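Robots and Everyday Work
Unit 4 handout: Can machines do chores yet?
Instructor: Michalis Panagiotou

Reading before class: the Prisstead packing line report, sections 2 and 3. Bring your notes on grasping from the last unit.

1. What we mean by a chore

A chore is a job a person can do without much thought: put a box on a shelf, clear a counter, fold a towel, sort returned goods into bins. Most of them take less than a minute. None of them is written down anywhere as a set of exact steps, and that is the first problem for a machine. A welding robot on a car line repeats one path for years. A person tidying a kitchen never makes quite the same reach twice.

For this unit a machine "can do" a chore if it meets the three tests we set in Unit 1. It finishes the job without help, it does so with objects it has not been set up for, and it does so at a cost someone would pay.

2. Picking up a box

Start with the easiest case, a stiff box with flat sides. A two-finger gripper has to get one finger on each side, line up with the faces, and close with enough force to hold but not enough to crush.

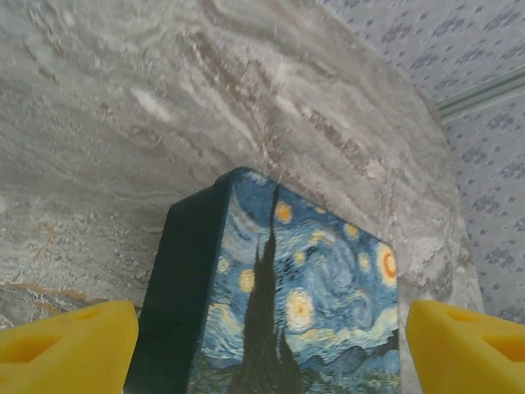

Fig. 1. Gripper fingers on either side of a printed box, seen from the wrist.

Small errors matter at this point. If the gripper is turned a few degrees off, one finger touches first and pushes the box away. A busy printed pattern can also confuse software that looks for edges, and so can a veined or shiny surface under the object. A wrist camera helps with the last part of the reach, but it sees little of the rest of the work area. Many setups add a second, fixed camera for that reason.

3. One arm or two

A lot of housework takes two hands. We hold a jar and turn the lid, or steady a carton and pull the tape. Two arms can also pass an object across, or lift something too wide for one gripper.
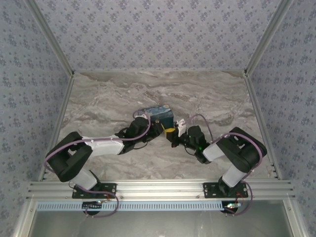
The price is coordination. Each arm has to know where the other one is, and both have to agree on where the object is. If they disagree by the width of a pencil, they may pull against each other. Arms mounted on one shared rail make this easier, as the distance between the bases is fixed and can be measured once. A pair of arms on a moving cart has no such luck — every bump in the floor adds error.

4. Shop floor against home

In the Prisstead trial, the Bidadeck cell packed 500 cartons of one size and needed a person to step in 2 times. With 200 mixed items the trial was stopped early and the line went back to hand packing. The shop floor gives a robot steady light, known parts and a fence. A home gives it pets, rugs and a drawer that sticks.

My own answer for now: yes for narrow jobs in a prepared space, no for general housework.

5. For next time

Pick one chore you do every week. Write down each step, then mark the steps where you use touch more than sight. One page is enough. Hand it in at the start of class.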